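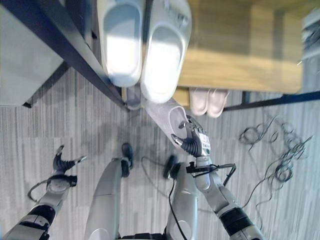 A good hoof boot lives or dies by its heel, and Ritva Leinonen has been telling people so for the better part of twenty years. She fits boots for barefoot horses out of a converted dairy at Gritham, and the first thing she does with any visitor is sit them down, pour them something hot and ask how their own shoes fit. A slipper is her favourite comparison. Pick a white slipper up by the heel, so that the open footbed tips away from you, and you can see at a glance there is nothing behind to keep the foot in. Fine for the kitchen, she says, and hopeless at a trot. A boot that is slack at the back behaves in much the same way, and the horse will generally let you know about it at the far end of the wettest field you own.

I had driven up in February with my mare Anis in the trailer and a carrier bag of boots that had, one after another, failed us. Anis is a sturdy sort with wide round fronts and rather narrower hinds, and she came out of her iron shoes last summer after a long talk with my farrier, Esko Keskinen. Esko is a patient man. He warned me that the lanes here are all flint and that she would be footsore on them for a while, and he was right, bless him, so boots it had to be.

What I hadn't understood was how particular the measuring is. I had been doing mine with a dressmaker's tape whenever I happened to think of it, often five or six weeks after a trim, by which time the hoof had grown and flared a bit and the numbers were no use to anyone. Ritva likes to measure within a day or two of trimming, with the horse standing square on something flat and hard. She takes the width at the widest point, then the length from the toe back to the buttress of the heel (not to the bulbs, which was my other mistake), and she writes both down in millimetres. Anis came out at 117 across the near fore, and a touch more on the off, so we were looking at two slightly different boots for what I had always thought of as a matching pair!

Then comes the trying on, and this is the part I enjoyed most. Ritva has shelves of sample shells in every size and lets you walk the horse up and down the yard for as long as you please. She listens more than she looks. A boot that is too long slaps at the toe, and one that is too wide will creep round until the buckle is pointing somewhere silly. When she is happy with the sound she sends you out on the track behind the dairy, up the hill and down again, and afterwards she runs a thumb all round the hair above the hoof, feeling for warmth or ruffling.

Heikki Väisänen was there that same morning with Savolainen, a great big chestnut gelding who does endurance rides and has, by Heikki's reckoning, covered roughly 2000 kilometres in boots. He had plenty to say about gaiters. Soft ones rub less but fill with grit, stiff ones keep the grit out and need breaking in, and he swears by washing either kind after every ride and drying them well away from the stove. He also carries a spare boot clipped to the saddle, and told me a long and rather lovely story about the bog that taught him to.

We came home with two pairs, one for the fronts and one for the hinds, and the bill was 221 euros, which I thought fair with the afternoon's company thrown in. The new fronts have stayed put so far, even through the ford. I have been building up slowly as I was told, half an hour at first and then an hour, checking the heels each time I untack. There is a small patch on the off hind where the hair lies a little flat, so I have slackened that strap by one hole and I'll ring Ritva about it after the next trim.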